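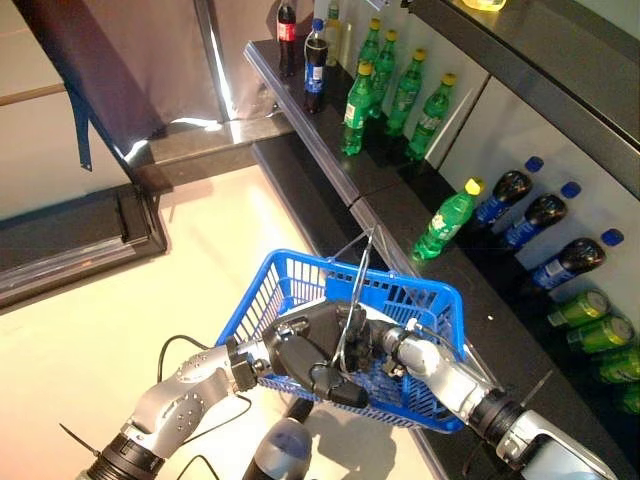
On 29 Nov 2018, Takumi Ogura wrote:

> I don't agree with the plan to move all the bottles to the lower
> ledge. The upper one is at hand height and people take from it
> without bending. If the cans go up there instead, the small stuff
> gets the best place and the heavy stuff gets the worst one.
>
> Also, do we still need the wire-handle baskets? The Heinonen ones
> have two plastic handles and stack better. The single wire digs into
> the fingers once there are more than a few bottles in it.
>
> Last thing. Is the order by brand or by size? I filled the shelf on
> my last turn and ended up guessing.

Taking these in order.

1. Ledges. The reason for moving the bottles down was the load on the upper ledge, not reach. I checked the Nosus sheet again and the limit printed there is for the whole unit with the weight spread out, with no separate value per ledge. So the sheet doesn't support moving anything, and I withdraw that part. Bottles stay on top, standing, labels out. Cans can go wherever there is room left, but never in front of a bottle. The top edge is glossy and anything put down close to it slides more easily than you expect, so leave a finger's width free at the front.

2. Baskets. I weighed two loads on the kitchen scale:

10 cans, 355 ml each: 3.7 kg
6 bottles, 1000 ml each: 6.3 kg

Both without the basket. The first is fine on the wire handle. The second is not comfortable over the distance from the storeroom, and the handle leans to one side unless the bottles are placed evenly. Two on each side and two in the middle worked. With all six pushed to one end the basket tips when you lift it.

I would keep the blue mesh ones for the shelf itself. You can see through the sides what is left in them, they rinse out under the tap, and a leaking can doesn't leave a puddle in the bottom. The Heinonen baskets have a closed base and I had to wipe one out twice. For the trip from the storeroom use the cart. If the cart is at Drernwood, split the bottles into two trips.

The wire can be padded. A short piece of foam pipe cover, slit along its length and pushed over the middle of the handle, holds without tape. It does stop the handle from folding flat, so padded baskets won't nest. I have done one and left it on the hook for people to try.

3. Order. By size first, then by brand within a size. Colas together at the left end, red label and blue label next to each other but not mixed. Anything clear or fruit flavored goes to the right of them. Oldest date to the front, which means the row has to be pulled forward before new bottles go in behind. Please don't fill gaps from the front. We had expired lemon soda at the back twice this year for that reason.

Kohei's list from the Zonero delivery still uses the old order (brand first), so the sheet and the shelf won't match until he prints a new one in December. Go by the shelf.

Open points:

- Who has the second cart key? It isn't in the drawer.
- Does anyone object to limiting the lower ledge to cans and the small bottles? If I hear nothing I'll label it that way.
- The cabinet doors under the unit open into the aisle. Don't park a basket on the floor there while you are filling. Put it down at the end of the unit.

Kohei, could you check the date codes on the last Zonero cases before they get broken up? Two of them had different codes on the outside and on the cans.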